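Speaker notes: Seating Provision in Public Library Reading Rooms
Session 2, Apr 3, 2019
Speaker: Gisela Kuhlmann, Nilsuwan Library Service

Opening

Good morning, and thank you to the organizers for placing this session ahead of the budget discussion. The subject is seating in reading rooms: how the Service reviews it, what the review found at the Juveck and Starkinora branches, and what branch managers are asked to do before the end of May.

Remind the audience that the full report is in the delegate folder. The talk follows the order of the report but leaves out the appendix on outdoor benches.

Background (keep short)

The Service last adopted a seating standard when most visits were brief. Visitors came to borrow and return. Reading rooms were furnished with straight chairs at shared tables, and the standard was written for that arrangement. Visits are now longer. Staff at both branches report that the same seats are held for most of a morning by people reading newspapers, filling out applications, or waiting for a family member in a class.

Pause here. Ask how many in the room still work under the old standard.

Findings

The review covered 507 seats across the two branches. Of these, 132 were recorded as needing repair or replacement. Give both figures slowly, as they are the ones quoted in the budget paper.

The condition of a seat was recorded under four headings: frame, surface, height, and placement. Placement caused the most disagreement among reviewers. A sound chair set in a drafty entrance was marked down by one reviewer and passed by another. The final form asks whether a visitor could read there for an hour in ordinary clothes.

Older visitors at Starkinora asked for firm seats with arms. Parents at Juveck asked for seats wide enough to share with a small child. Both groups asked for better light before they asked for new furniture — this should be said plainly, as the lighting budget is held by a different department.

If time is short, go straight to the next heading.

The standard as revised

Under the revised standard, each reading room is to provide a mix of table seating and lounge seating. The proportion is left to the branch manager, who knows the room. At least one seat with arms must be within sight of the service desk. Aisles must stay clear for wheelchairs and strollers at all hours, including during events.

Lounge seating should be bought in plain, dark colors where heavy use is expected. Covers should be replaceable without returning the piece to the supplier. Low seats with deep cushions are discouraged as the only lounge option in a room, though they may be offered alongside higher ones.

Orders go through the Proltolum purchasing system, as before. Managers who have not yet received a login should speak to the registration desk at the break.

Expected questions

On donated furniture: the Service accepts it only after inspection, and the branch must have storage for it. On food and drink near upholstered seats: the present rule stands. On sleeping visitors: refer to the conduct policy and do not debate it from the platform.

A question may come about removing seats to make space for computers. The answer is that seats may be moved between rooms but the branch total may not fall without written approval.

Closing

Thank the staff at both branches, who completed the forms during opening hours. Repeat the May deadline for branch plans. Leave the contact slide up during questions. 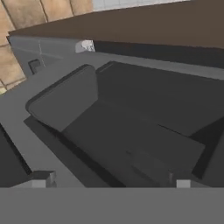

Branch plans should be sent as a single file, with the floor plan on the first page and the list of seats to be replaced on the second. Plans received after the deadline will be held for the next purchasing round.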